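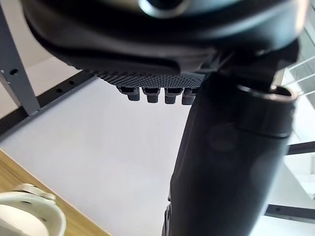
Melamine shelf sag, 90 cm span

pikura
Span is 90 cm, load 40 kg spread evenly. Is 16 mm board enough?

Badano
No. Particleboard creeps under constant load. Add a centre support or a hardwood edge 20 mm thick.

Grirnix
Disagree on the edging. Glue it along the front only and the back still sags. Fix a cleat to the wall first.

Badano
A cleat needs studs in the right spots. Mine has front edging only and is still within tolerance.

pikura
Studs are fine. Going with the cleat, colour to match.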